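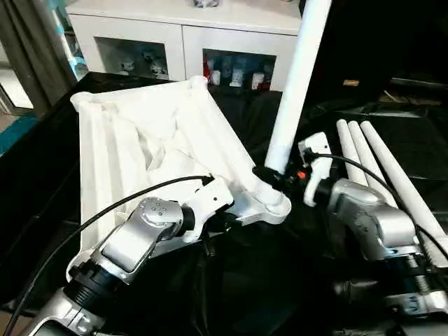

Tube Frames, Fabric Trays and Turned Feet
Gallery 9: White furniture, assembly stage
Text: Shuzhen Ren. Notes on fit: Guangming Hao.
Posted 2 May 2018

This gallery covers joints in light white furniture. The subjects are a rectangular tube frame with a fabric tray, the pole that rises from its corner, and the lower end of a furniture leg with its rail. Finished pieces are shown in the Morken and Jokum galleries. The notes under each heading give the working practice followed in our shop for the type of joint concerned.

Tray and corner pole
White tubes, rounded corners, white fabric inside the rectangle. The pole stands at one corner, with a black connector or clamp at its base and a small orange part beside it.

Fabric trays of this general type are put together flat before any upright goes in. The hem is fed onto the long tubes first, then the short ones, and the corners are closed last. Creases at this stage are normal and do not indicate a wrong size. The cloth is pulled square by hand once all the corners are closed, and final tension is set after the uprights are in. A tray that is pulled tight too early makes the last corner hard to close and can leave the rectangle out of square by several millimeters.

Check the diagonals before the first upright is fitted. Both should read the same. On a tray of the Vurby pattern we allow a difference of 2 mm; anything more is corrected by loosening one corner and shifting the hem. Aiguo Xiao uses a steel tape for this. A cloth tape stretches too much for the purpose.

Uprights go in straight, without twisting. If a tube stops short of full depth, pull it out, look for burrs on the cut end, and try again. Do not drive it home with a mallet. Thin-walled tube dents at the mouth, and a dented mouth will not hold a connector.

Loose tubes
Long, straight, white, rounded at the end. Laid side by side on a black covering next to the frame.

Tubes are sorted by length before work begins and kept in that order on the bench. Pieces that differ by only a few millimeters are easy to swap, and the error usually shows up two steps later as a shelf that leans. Mark the length on low-tack tape near one end and peel the tape off after the last check.

A dark, smooth bench cover is preferred for white finishes. Chips, grit and stray fasteners stand out against it. Wipe the cover between jobs. Coated tube scratches from grit far more often than from tools.

Shuzhen Ren's packing list for the Cheng tube set gives the pole length as 325 mm and the carton weight limit as 9 kg. These figures apply to that set only and should not be carried over to other patterns.

Leg, foot and lower rail
Low, close view of a rounded white leg ending in a bun foot. Raised rings run around the upper part of the foot, and the rail meets the leg just above it.

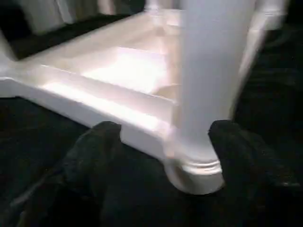 How should a bun foot be cleaned without wearing down the rings?

Use a soft brush, dry, and work along the grooves between the rings. Follow with a damp cloth and dry the foot at once. Keep scouring pads and powder cleaners away from painted or coated surfaces, as the raised edges lose their finish first.

Further notes on feet and rails
Lift furniture with turned feet when moving it. Dragging puts a side load on the narrowest part of the foot and on the rail joint above. With larger pieces, one person takes each end and both hold the rail close to the legs.

A piece that rocks should be tested in a second spot before anything is adjusted. Uneven flooring accounts for most of the cases brought to us in February. Where the foot is at fault, a felt pad is enough up to 2 mm. Beyond that, check the rail joint for movement before adding height.

Repainted feet need 48 hours before they carry weight, even when the surface feels dry to the touch. Thick paint fills the grooves and should be thinned or applied in two light coats. Abla Abu Hammour recommends a narrow, angled brush for the grooves and a foam pad for the round surfaces. Sand between coats with a fine sheet folded once.

Record keeping
Each joint type has a card in the parts drawer with the pattern name, tube or leg diameter, connector type and date of the last change. The set now runs to 200 cards. Corrections to measurements go to Xiaoqing Xie, with the card number and the old and new values in millimeters.

Next gallery: Jokum, drawer runners and back panels.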